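Equipment Planner, Robot Hands and Arms (fixed term)
Negash Robotics Workshop, Plullenville 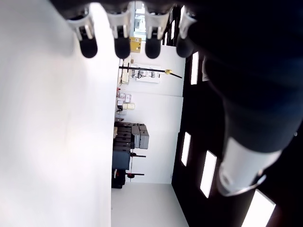
We need someone who loves a good spreadsheet and also wants to know what a replacement fingertip costs. Negash is setting its equipment budget for the coming year, and for the first time we're hiring a person to own that work from start to finish. Up to now it's been done by whoever had a spare afternoon, and it shows: we have three versions of the parts list and they don't agree on much. A hand with four jointed fingers and a glossy black pad on the end of each one adds up to a lot of small parts, and every one of those parts needs a line in the budget, a supplier and a sensible guess at how many spares to keep. Then there's the arm, the storage along the walls, the stands, the clamps, and all the rest of it. You'd be the one who makes that into a plan we can spend from.

The job

You'll spend your first few weeks finding out what we own, what we're waiting on and what we've been quietly doing without. After that, the main piece of work is a costed plan for the Giltow project, our biggest build yet. It needs more hands, more arms and a proper cupboard of spares, and the people building it have strong views about all of these! Your job is to listen, ask what each thing is for, get real prices and come back with a plan we can argue over properly.

Week to week, you can expect to:

Get quotes from suppliers here and overseas, and work out the true cost with freight, duty and power adaptors in it
Compare buying, leasing and second-hand (we're very open to second-hand arms if the service history is good)
Keep a replacement schedule for parts that wear out, mostly fingers, cables and joints
Sit in on build meetings and catch the "oh, we'll also need one of those" before it turns into a rush order
Work out bench space, storage and power before anything large arrives at the door
Keep the Jedine register up to date. Jedine is our in-house stock system. It's plain but it works, and you're welcome to improve it.

About you

You've planned or bought equipment somewhere before. A university lab, a hospital, a factory, a theatre, a farm machinery dealer, we don't mind. You can read a quote and spot what's been left out of it. You're happy to ring a supplier and ask the same question twice, politely, until there's an answer in writing.

You don't need an engineering degree. You do need to be curious about how things fit together, as you'll be asking builders why one gripper is worth three times the price of another, and you'll want to follow the reply. They enjoy explaining, so bring a notebook.

It would be great (but isn't essential) if you've dealt with import paperwork, written the equipment section of a grant application, or looked after a maintenance budget.

Hours, pay and place

The position is 10 months, full time, with a start in January if you can manage it. We'd consider four days a week for the right person. Pay is set on our planning and operations scale and depends on experience. We'll give you the figure at the first phone call, before you put any more time in.

The workshop is in Plullenville, a 7 minute walk from the station. Step-free access throughout, bike storage indoors, parking on the street. You can work from home two days a week once you've settled in, though in our experience people want to be here when the crates get opened.

How to apply

Send a CV and a letter of no more than two pages. In the letter, tell us about a purchase you planned that went well and one that didn't, and what you changed afterwards. Please don't send a portfolio.

Quote reference 66 in your subject line and send it to the Negash office through the contact form on our jobs page. Applications close 2024-12-22. Interviews are in person or by video, whichever suits you, and we'll send you the questions beforehand. Part of the interview is a short look around the workshop, with time to ask the build team anything you like.

If you're not sure whether your background fits, get in touch and ask. We'd much prefer a quick chat to a missed application.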